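グリッパー比べ、始まりました! キッチン台から中間報告

前号で少しだけ予告したグリッパーの比較、ようやく台の上で動きはじめました。担当は Birthe Kvaran と Ashraf Sqalli、それにこの欄を書いている私、Mei-kuen Tsao です。正直に言うと、報告をまとめる時間があったらもう1回つかませてみたい、というくらい楽しい毎日です。

比べているのは3種類。これまで使ってきた Kostden の平行二指、指先に柔らかいパッドを貼った Tillent、そして11月に届いてから箱に入ったままだった Zistetti の細指タイプです。アームも制御ソフトも同じものを使い、付け替えるのは手先だけ。取り付け板の穴位置が Zistetti だけ合わず、Ashraf が板を削り直すのに2日かかりました。おかげで交換そのものはずいぶん楽になり、六角レンチ1本で済みます。

課題は「台所の片づけ」にしました。ブロックや円柱ならどのグリッパーでもそこそこつかめてしまい、差が見えません。その点、台所のものは形がばらばらで、丸いもの、薄いもの、穴のあいたもの、横に倒れると急に面倒になるものがひととおりそろいます。Birthe が置き方の一覧を作ってくれて、苦手そうな組み合わせほど先に試すという、なかなか意地の悪い順番になっています(ほめています)。 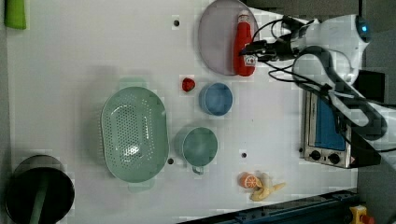
皿の上に倒したケチャップのボトルと、そのすぐ上に構えた黒いグリッパー。手前にはコランダー、マグ、いちごや果物も。

なかでも盛り上がるのがケチャップのボトルです! 立っていれば胴をはさんで終わりなのに、倒したとたん、皿の面すれすれまで指を下ろさないといけません。平行二指は指先が厚いぶん、下ろしきる前に皿に当たって止まりがち。Tillent はパッドが少しつぶれてくれるので、当たっても慌てず、そのまま閉じていけます。見ていて安心感があるのは断然こちらでした。Zistetti の細い指は隙間にすっと入るのが気持ちよく、ただ、重心から外れたところをつかむと、持ち上げる途中でボトルがくるりと回ってしまいます。つかむ位置をキャップ寄りにするか胴の真ん中にするかで結果がまるで違うので、ここは条件を分けて取り直すことにしました。

いちごは意外な伏兵です。小さくて軽く、指が触れただけで転がっていきます。Birthe は「閉じる速さを落とせばいい」派、Ashraf は「近づく角度の問題」派で、昼休みまで議論が続いていました。私はまだどちらの味方もしていませんが、速さを落とした回のほうが見ていてはらはらしないのは確かです。

コランダーは縁と取っ手のどちらを狙うかで迷います。縁なら3種類とも持てるものの、持ち上げると反対側が下がるので、置くときにもうひと工夫必要です。取っ手は小さく、カメラで位置を正しく拾えるかどうかにかかってきます。

ここまでの試行は合わせて470回。回数だけ見ると立派ですが、前半は指の開き幅の設定がそろっておらず、そのまま並べて比べるわけにはいきません。集計は Xolani Baloyi が引き受けてくれていて、使える回と使えない回を仕分けているところです。成功率の表は、その作業が終わってから載せます。

ケーブルの取り回しにも少し手を入れたいと思っています。手首を大きくひねる動作では、アームに沿わせたケーブルの輪が引っぱられないか、つい目で追ってしまいます。Imani Achterberg から留め具の位置をひとつ肘側へずらす案をもらったので、次の付け替えのときに試します。

台に載せてほしいもの、つかませてみたいものがある方は、Birthe か私まで声をかけてください。片手で持てる大きさで、落としても割れないものだと助かります。木べらとスポンジはすでに候補に入っています。泡立て器も気になっていて、あの針金の間に細い指が入ったらどうなるのか、今からわくわくしています。

(Mei-kuen Tsao)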